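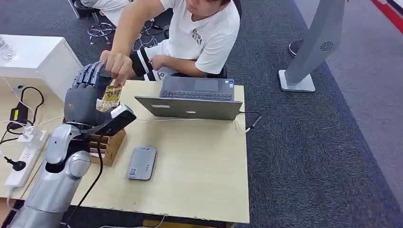 Gheorghița Bratu soutient qu'une table partagée n'a pas besoin de règles d'alimentation électrique, que chacun apporte son chargeur et que le désordre des câbles se résorbe de lui-même en fin de journée. L'argument m'a été opposé en réponse à ma note de décembre sur l'aménagement des postes de travail communs. Il mérite un examen, car il repose sur une hypothèse fausse : celle d'une charge répartie.

Sur une table partagée, la charge n'est pas répartie. Elle se concentre à l'endroit où se trouve la multiprise. Les adaptateurs s'y accumulent, les cordons s'y croisent, et la surface utile se déplace vers le côté opposé. Une multiprise posée à plat, en biais, occupe plus de place que ses dimensions nominales, parce que chaque bloc transformateur déborde de l'alvéole où il est inséré et condamne souvent la suivante. Le nombre de prises annoncé par le fabricant est donc un maximum théorique. En usage réel, il faut compter avec les chargeurs à bloc large et retrancher en conséquence.

Premier point : la multiprise doit quitter le plan de travail. Une fixation sous le plateau, côté opposé aux jambes, suffit dans la plupart des cas. Chez Nedelcu, où j'ai suivi le réaménagement d'une salle commune, nous avons retenu une goulotte vissée à 9 cm du bord arrière, ouverte vers le haut. Le démontage reste possible sans outil particulier. On m'a objecté que l'accès devenait moins commode. C'est exact, et l'objection ne me paraît pas décisive : on branche un ordinateur une ou deux fois par jour, on pose les coudes sur la table en permanence.

Deuxième point : la sortie du cordon d'ordinateur. Un câble qui part du flanc droit de la machine et tombe par-dessus le chant de la table travaille en flexion sur une arête. Le défaut n'apparaît pas tout de suite. La gaine se marque, puis le connecteur prend du jeu. Il existe des passe-fils à coller, des encoches, des clips en silicone. Je préfère l'encoche, qui ne se décolle pas. Elle suppose de percer ou d'entailler le plateau, ce que les bailleurs de mobilier refusent en général. À défaut, un simple rayon de 3 mm sur l'arête, obtenu au papier abrasif, réduit déjà la contrainte. Le fournisseur Clemov livre ses plateaux avec une arête vive ; il faut demander explicitement l'adoucissement à la commande.

Troisième point, la batterie externe. Elle est devenue l'objet le plus courant des tables communes après l'ordinateur lui-même, et c'est celui dont le statut est le moins clair. On la pose à plat devant soi, on l'oublie, un voisin la prend pour la sienne. Les modèles gris se ressemblent tous à un mètre. Je plaide pour un étiquetage systématique, avec le nom du service et le mois de mise en service, sur la face qui ne porte ni le marquage technique ni le code du fabricant. Masquer la plaque signalétique sous une étiquette interne est une faute fréquente : on perd l'indication de capacité et les tensions de sortie, et l'objet devient inidentifiable le jour où il faut le remplacer.

Même remarque pour les adaptateurs secteur. Une étiquette de couleur vive sur un bloc noir se repère sans se pencher. Le procédé est rudimentaire et donne de meilleurs résultats que le tableau d'inventaire partagé que Tiltis nous avait proposé, et que les utilisateurs ont cessé de remplir au bout de 3 semaines. 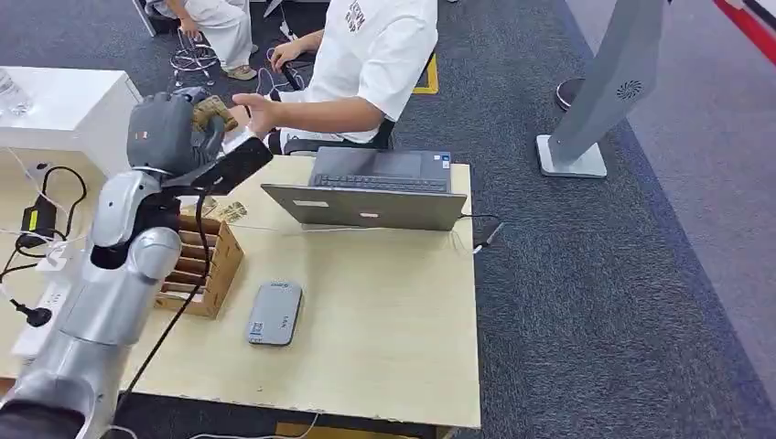
Le poste commun, cordon de l'ordinateur en chute libre côté moquette.

J'en viens aux câbles libres, ceux qui ne sont reliés à rien ou dont on ne sait plus à quoi ils le sont. Ils s'amassent au fond de la table, derrière les machines, là où la main ne va pas d'ordinaire. Bratu y voit une réserve commune. J'y vois un stock sans gestion. Un câble dont on ignore s'il transporte les données ou la seule alimentation fait perdre du temps à chaque emprunt. La règle appliquée chez Nedelcu est la suivante : tout câble non branché à 19 heures rejoint un bac, et le bac est trié une fois par mois. Sur 71 câbles passés par le bac au premier tri, 9 n'ont pas été réclamés et présentaient un défaut de gaine ou de connecteur. Ils étaient jusque-là en circulation.

Fuad Wako m'a fait remarquer que le problème commence plus bas, au sol. Il a raison. Une moquette sombre absorbe visuellement un cordon noir, et les piètements s'en mêlent : un tabouret à base métallique, avec son anneau repose-pieds, se tire et se repousse, et le fil se retrouve dessous. Sur sol dur, on voit le fil et on l'entend frotter. Sur moquette, rien ne prévient. La descente verticale devrait se faire le long d'un pied de table, dans une gaine fendue, avec une couleur de gaine différente de celle du revêtement. La gaine blanche est laide sur du gris anthracite. Elle est à sa place.

Reste la question des petits supports. On trouve sur ces tables des porte-objets de toute sorte, en lattes de bois, en métal plié, en plastique imprimé, destinés à recevoir un téléphone, une tablette ou des papiers. Je n'ai rien contre, à une condition : que le support ait une fonction unique et que sa place soit fixe. Le support itinérant finit contre la multiprise, et l'on y entasse ce qui traîne : emballages, morceaux de carton, sachets. Le modèle Gukitz que nous avons essayé comportait un passage de câble à l'arrière, bien dimensionné, et une base trop légère. Lesté, il convient.

Sur le choix du plateau, je serai bref. Un décor bois clair est préférable à un plateau noir pour une raison de contraste : les cordons et les appareils sombres s'y détachent et se rangent plus volontiers. Il marque davantage au café. L'entretien est à prévoir au contrat.

Le coût de l'ensemble, pour la salle citée, s'est établi à 2000 euros, pose comprise, hors mobilier. La goulotte en représente la plus grande part. Bratu juge la dépense disproportionnée pour un problème qu'elle qualifie d'esthétique. Je lui ai transmis le relevé des câbles défectueux et la facture de remplacement de deux connecteurs arrachés. Elle maintient sa position sur les chargeurs personnels, qu'elle souhaite laisser hors de toute règle, et concède la fixation de la multiprise sous le plateau. Nous reprendrons la discussion quand le deuxième tri du bac aura été fait.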